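Mukon Site, Shared Lunch Room
Small Bin and Drink Carton Inspection, with comments
Date of inspection: 08/03/2022
Form kept by: Flerar Building Services
Copy to: Theodorakopoulos (cleaning contract), Plosten (fit-out and furniture)

Result codes
OK = no action
C = see comment
F = fault, fix before next use
N/A = not applicable

Items carried over from the December inspection are marked (Dec).

Section 1. Table and surrounds

1.1 Tabletop free of chips, lifting edges and sharp corners: OK
1.2 Tabletop wiped down at start of shift: OK
1.3 Table steady when leaned on from each side: C
Comment: Slight rock when you lean on the door end. The foot at that end has been wound out as far as it will go. Plosten to supply a longer foot. Not a tipping risk.
1.4 Gap between table and wall panels clear of crumbs and straws (Dec): OK
Comment: Was a fault in December. Table has been pulled out and the skirting vacuumed. Please keep doing this monthly.
1.5 Wall panels clean to shoulder height, seams closed: OK
1.6 Floor under table dry, no drink spills: OK
1.7 Chairs pushed in, walkway clear: C
Comment: Two schoolbags left in the walkway during the inspection. Moved to the hooks. The sign about bags has fallen down again and needs screws this time.

Section 2. Drinks and cartons

2.1 Cartons in fridge within date: OK
2.2 No swollen, leaking or badly dented cartons: C
Comment: 3 cartons dented at the corner in the bottom row. No leaks. Moved to the front so they get used first. Any carton with a swollen top goes out unopened.
2.3 Fridge temperature read and logged: OK
Comment: 3 degrees on the door display. Log sheet filled in for the whole month.
2.4 Fridge door seal clean and closing fully: OK
2.5 Opened cartons labelled with the day they were opened: F
Comment: None of the opened milk had a label. Tipped down the sink. The marker pen is missing from its string and a new one is on order.
2.6 Straws and cups stored off the floor in a closed tub: OK
2.7 Crate of spare drinks stored below waist height: OK
Comment: Stack limit sign still readable. Crates were one high.

Section 3. Tabletop containers with lids

The room has two kinds, one for scraps and one for dry goods such as tea bags and biscuits. They are checked the same way. Emptying is in Section 4.

3.1 Each container labelled: OK
3.2 Lid sits flat when closed: OK
3.3 Lid opens with one hand and does not drop back on fingers: C
Comment: One of the older scrap containers has a weak hinge. It stays up if you push it all the way back and drops if you don't. Taken off the table and tagged. Plosten lists it as part 1045 and can send the hinge alone.
3.4 Rim free of burrs or sharp spots: OK
Comment: Run a gloved finger round the rim, never a bare one.
3.5 Inside of lid clean: C
Comment: Tea stains on two. Warm water and dish soap will shift them. Scouring pads leave scratches and those hold dirt, so use a cloth.
3.6 Container does not slide when lid is pressed: OK
3.7 Container set back from table edge: OK
Comment: We ask for a hand's width at least. People tend to pull them forward over the morning, so check again after lunch.

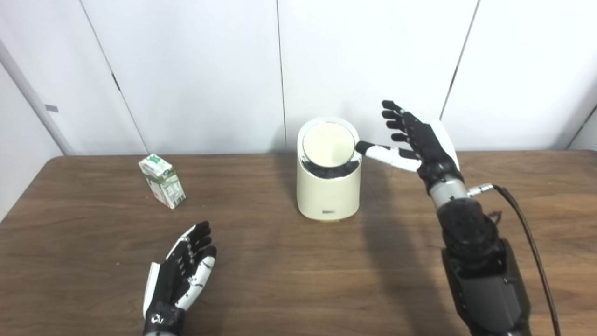

3.8 No food left open beside containers: OK
3.9 Scrap and dry goods containers kept at separate ends of the table: C
Comment: They get mixed up when the table is wiped. Tape marks would help. Theodorakopoulos has asked for a colour we can see from the door.

Section 4. Emptying and rubbish

4.1 Scrap containers emptied daily: OK
4.2 Liners the right size and folded over the rim: C
Comment: The liners now in the cupboard are too big and bunch up under the lid. There are 50 left on the roll. Use them in the floor bin and go back to the small ones for the table.
4.3 Empty cartons rinsed and flattened before recycling: C
Comment: Mostly good. A few still had straws in them. Pull the straw out, open the top flaps and press flat. Straws go in the rubbish.
4.4 Floor bin no more than three-quarters full: OK
4.5 Floor bin pedal working: OK
4.6 Gloves in the cupboard, medium and large: F
Comment: Large only. Order medium.
4.7 Cleaning spray locked away after use: OK

Follow-up

Table foot, door end: Plosten. Can wait for the next furniture visit.
Hinge, part 1045: Plosten. Container stays out of use until fitted.
Marker pen and day labels: Flerar. Before any more milk is opened.
Medium gloves: Theodorakopoulos. This week's order.
Tape marks on table: Flerar, once the colour is agreed.
Bag sign: Flerar. Bring screws.

Items 2.5 and 4.6 are to be looked at again before the full inspection. Write the result beside the original entry and leave the first mark readable.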